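Chapter 7
Sorting Things Out: How We Put the World into Groups

When I was small my grandmother kept a button tin, and on rainy afternoons I was allowed to tip it out on the rug. I sorted by colour first. Then I'd get bored, push the whole lot back together and start again by size, or by the number of holes, or (my favourite) by which ones I thought would be friends. Same buttons every time, completely different piles.

I tell my students this story every September and somebody always asks which way was correct. It's a lovely question and I'm going to spend most of this chapter avoiding a straight answer to it!

Grouping is something we do all day long without noticing. You did it this morning if you put the forks in with the forks. Shops do it, libraries do it, and so does your phone when it decides that an email is rubbish. What interests me, and what I hope will interest you by the end of section 7.4, is that every grouping has a rule behind it, and that the person using the rule often can't tell you what it is.

Take vegetables. Ask a cook and a botanist whether a tomato belongs with the carrots or with the plums and they'll give you different answers, and both of them will be quite cross about it. The botanist is looking at which part of the plant it grew from. The cook is thinking about supper. An onion, by the way, is a bulb, so it sits with the daffodils in one book and with the garlic in another.

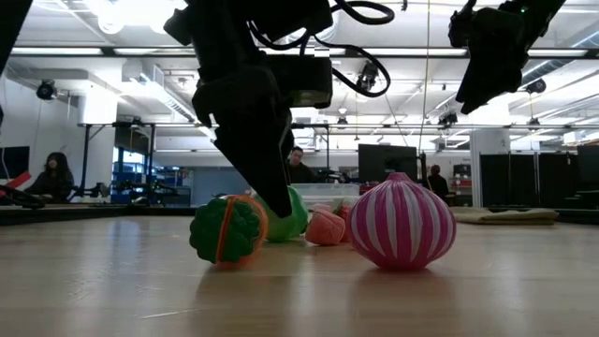
Page last changed: September, 11.40 am

Small children are brilliant at this sort of thing, and toy food is a very good way to catch them at it. Give a three-year-old a heap of it and ask for "the ones that go together". You may get all the pinks in one pile, with an onion among them, and the greens in another. Ask a seven-year-old and you're more likely to hear about salad.

Danuta Czarnecka and I tried a version of this in two nursery schools, Badine and Rotich, when we were both a good deal younger and had better knees. We ended up with 1,546 separate sortings written down on cards. Of those, 561 went by colour alone. The rest were shape, size, "things I like", "things my brother likes", and 19 that neither of us could make head or tail of. Danuta still has the 19 in an envelope. I'd love to show you all of them, but I've put just two in the exercises at the back of the chapter, and if you crack either one please write to me.

Before we go on, three words you'll need. A set is any collection of things we've decided to treat as one lot. A member is a thing inside the set. A property is whatever we looked at when we were deciding, such as colour, weight or having four holes. I'll use "group" and "set" as if they were the same word until 7.3, where it starts to matter and I shall have to behave.

Have a go at this before you read any further. Empty a pocket, a pencil case or a kitchen drawer on to a table. Sort what you find into two piles, write your rule on a scrap of paper and fold it over. Now ask someone else to look at the piles and guess the rule. Keep a note of any wrong guesses, as we'll want those in 7.2.

7.1 Rules you can say out loud

Let's begin with the easy sort of rule, the kind you could shout across a room to a friend.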